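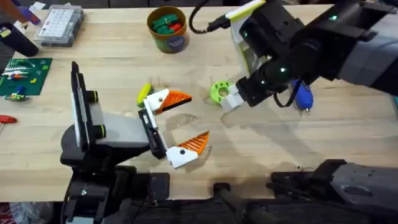 Ticket 3575
Opened by: Remedios Pastor, Village Councils Section
Assigned to: Ferenc Kerekes
System: Plulano, grants and correspondence
Status: Closed

Since the Village Councils Department was folded into the Regional Development Department in August, letters and grant requests from the councils no longer reach our section. The councils get a normal receipt when they submit. On our side the inbox stays empty. In the office list, our section now has the marker for "no parent office" next to its name. It is an open ring, the same shape as the green one lying on the wood next to the white gripper, and on my monitor it looks like a zero, so at first I read it as no new items. Please restore the inbox. The Plalham council has asked twice for an answer on its road money.

Ferenc Kerekes, 9:40 a.m.
Looked at the routing table. All 81 councils still point to the old department code. That code was closed when the merger order took effect, but the submission form still accepts it. Items are being stored, not lost. I can see them under Unassigned. Asked Erhan Karabulut in Records whether the new code has been published.
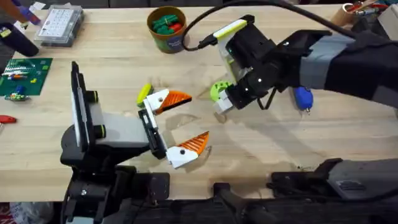
Erhan Karabulut, 10:15 a.m.
The new code is published. The merger order moved the section under Regional Development but did not say who signs for it. Plulano will not activate an office without a signing officer. I filled in the form and left that field blank, and it saved as a draft. I didn't get a warning.

Ferenc Kerekes, 10:30 a.m.
That explains the ring. The section exists as a draft with no parent. I need a name for the signing officer before I can go further. Tried using the department head as a stand-in - rejected, his limit is tied to a different budget line.

Remedios Pastor, 11:05 a.m.
Doğukan Başaran has been signing our papers by hand since the merger. He has a letter from the deputy minister's office that covers this. Copy attached. Can someone also forward the Plalham request by email for now? 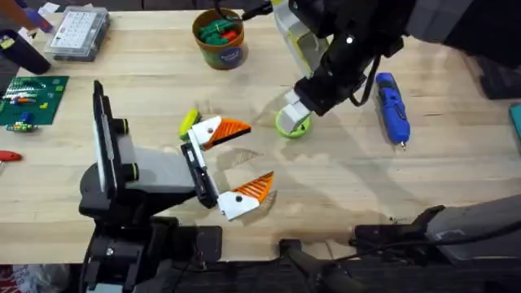 Ferenc Kerekes, 11:20 a.m.
Letter is enough. Plalham request sent to Remedios by email. Added Doğukan as signing officer and activated the section. Ran the routing update for all councils. It stopped with errors on nine of them. Six had a duplicate contact record, which I merged. The other three, including Kurnance and Baysal, are listed as towns and use a separate table.

Selim Yüksel, 1:50 p.m.
I keep the town table. Those three were councils until the last boundary change and should stay as towns, but their grant mail goes to the same section. I added a forwarding rule. Please rerun.
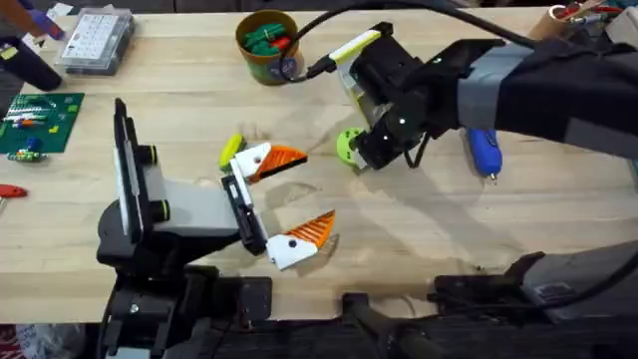

Ferenc Kerekes, 2:10 p.m.
Rerun finished with no errors. Moved everything from Unassigned to the section inbox with the original dates kept, so the answer deadlines count from the day each council sent its item. Old department code is now blocked on the form.

Remedios Pastor, 2:35 p.m.
Inbox is filled and the ring is gone. Kurnance shows up twice in my list, once as a council.

Selim Yüksel, 2:50 p.m.
Removed the old Kurnance entry. Log out and back in.

Remedios Pastor, 3:00 p.m.
Fine now. You can close it.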